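Korell folding table, small: a long review from a robotics club

Four stars from me, and I'd have given it the fifth if not for the feet (I'll get to the feet).

Our student club has been after a decent light table for ages. We're working up to the shared carry event in November, where a person and a humanoid have to lift a table together, walk it across the room and set it down without dropping anything off the top. Our old one was a hand-me-down with a chunky rounded edge, lovely for homework and hopeless for grippers. The Korell was $130 plus $30 delivery, and after a bit of grumbling over the club kitty we went for it.

I'm so glad we did! The edge is thin, so there's something for fingers of either sort to get hold of, and the pale green top shows up nicely against our parquet. We've had it through 50 practice lifts now and the laminate still looks good.
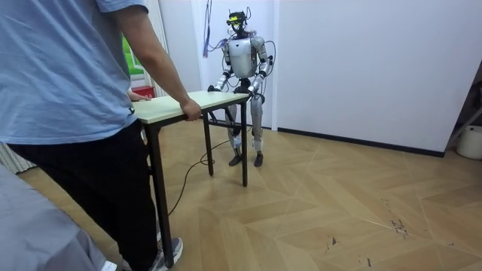

One of us at each end, and the robot has the far side.

The crossbar under the top deserves a mention too. It keeps the legs from splaying when one end comes up sooner than the other, and with first-year students on the human end that is most of the time, bless them. Trilok Vishwakarma, who writes our grip code, likes it well enough that he's asked for a second one.

Now, the feet. The plastic caps on the black legs are thin and a couple worked loose in the first month. I pushed felt ones on from the hardware store and they've been fine, though I'd have liked them in the box at that price. The instructions are also tiny, so bring your glasses.

Would I buy it again for a club like ours? Yes, happily. If you only want somewhere to park a laptop you could spend less, but for carrying practice it's a favourite.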